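4.2 Sorting behaviour at the kerb and in the kitchen

Returns from the Skurkberg diaries were better than expected. 2989 entries usable after cleaning, of which 1608 mention food scraps at least once. The remainder are mostly paper and soft plastics, dealt with in 4.3. Entries with no time of day were kept; entries with no household code were dropped.

The main pattern is plain enough. Households that kept a small open container on the bench or table recorded scraps daily. Households that kept a lidded caddy under the sink recorded them in bursts, usually the evening before collection. Same suburb, same council leaflet, same trucks. Distance from the chopping board seems to matter more than distance from the kerb, in line with what we argued in section 2 about short trips and long trips.

Smell came up a lot less than the literature would suggest. Where it did come up it was nearly always attached to summer, and to meat or prawn shells. A few diaries in December describe freezing the shells until bin night. We coded this as "deferral" together with leaving peelings in the sink strainer, though on reflection the two are differnt habits and a later study should split them.

Garg was the harder site. Mostly flats, shared bins in a basement, one lift. Residents wrote about the lift more than about the bins. Carrying a dripping caddy past neighbours was the complaint, and several had gone back to putting everything in the red-lid bin. Lining the caddy with newspaper helped according to the diaries but newspaper is now hard to come by, and the compostable liners supplied by Grametti tore at the handles (see also the earlier Skeltosano trial, where the same fault was reported with a thicker liner). We have no measure of how often. Colour of the container was not something we set out to look at. It got into the diaries anyway: green was read as "garden", and people hesitated to put cooked food in it.

Shape was a stronger theme. Open rectangular tubs with a wide mouth were liked for scraping plates into and disliked for flies. Tall narrow caddies the reverse.

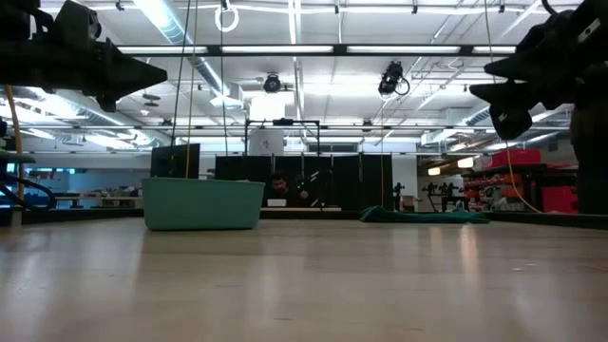

Figure 3. Open rectangular bin in teal plastic, sides slightly flared, on a light wooden tabletop.

Cleaning is the other half of it. Square corners hold residue, and diary keepers who rinsed after each emptying were also the ones who stayed with the practice to week 3. Whether rinsing keeps people going or keen people rinse, we can't say from diaries. Water use was raised by a handful of Skurkberg households on tank supply, who wiped out with paper towel and threw that in as well, a sensible fix but not one the council guidelines allow at present.

Two limits should be noted. Diaries favour the tidy. And the wording of prompt 2 ("Where did you put your scraps today?") presumes there were scraps, so zero days are probly under-recorded at both sites. The prompt was left as it was so that entries stayed comparable across weeks. Counts in the next section carry the same problem, less severely, as paper and soft plastics were asked about with a yes/no box first.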